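Anyone running the Moseva hand kit on a mixed-arm setup?

benchrat_444
Posted 19 January 2024

We have had the Moseva hand kit on trial for 17 days and I have to tell purchasing yes or no before the end of January. The kit is a pair of five-fingered hands, the wrist adapters, a license for the teleop software and one remote setup session. We're looking at it for tote handling: pick up a bin with cartons in it, carry it, set it down on a shelf.

Setup took 2 days, most of it spent on the wrist adapters. The manual assumes both arms are the same model and ours aren't. The remote session was good. The tech stayed on until both hands were homed and didn't try to sell us anything.

Grip on rigid bins is fine. I have the operators put the fingers over the rim and keep the thumb on the outside wall.
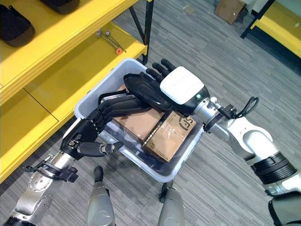
My main complaint is finger force. You get one slider for the whole hand, so if you want a firm thumb you also get firm fingers, and whatever is under the fingers gets pressed. With flat cartons I can live with it. With anything soft I would not. Is there a per-finger setting I'm missing?

tollgate
There is a per-finger setting but it's in the config file and not in the interface. Look for the grip profile section. You have to restart the hand controller every time you change it. We have three profiles saved and switch between them at the start of a shift.

Also check your cable routing. If there is slack at the wrist it will find something to catch on sooner or later. We lost half a day to a pulled connector.

benchrat_444
Thanks. Found it. I don't understand why that isn't in the manual.

Harvey Lévesque
I'll be the one to say it. You don't need five fingers to carry a bin. We run Nideo two-jaw grippers on the same kind of job and they cost a lot less to keep going. Fewer joints, fewer cables, and when one breaks my guys swap it over lunch. What does the hand do for you that a clamp on the rim doesn't?

tollgate
It picks up what's in the bin too. That's the whole point of the kit. If all you do is move totes all day, sure, buy clamps.

Harvey Lévesque
He said tote handling. I'm answering the question he asked.

benchrat_444
Fair. Totes are the first job. The second is taking the cartons out and putting them on the shelf, and I don't want to change tools between the two. I did ask for a quote on the Nideo grippers and a tool changer. The total came out closer to Moseva than I expected.

smallparts
We returned ours. No problem with the hardware, but support got slow once the trial was over. I waited 3 days for an answer about a thumb that would not home. They did refund everything except shipping. Get the response time in writing before you sign.

tollgate
When was that? I've never waited past the next morning.

smallparts
Last spring. Maybe they hired people.

benchrat_444
I'll ask for it in the contract. Does anyone know if the finger pads are sold separately? The parts list only shows the complete finger.

tollgate
They are, but you have to email for them. Order a spare set with the kit or you pay shipping twice.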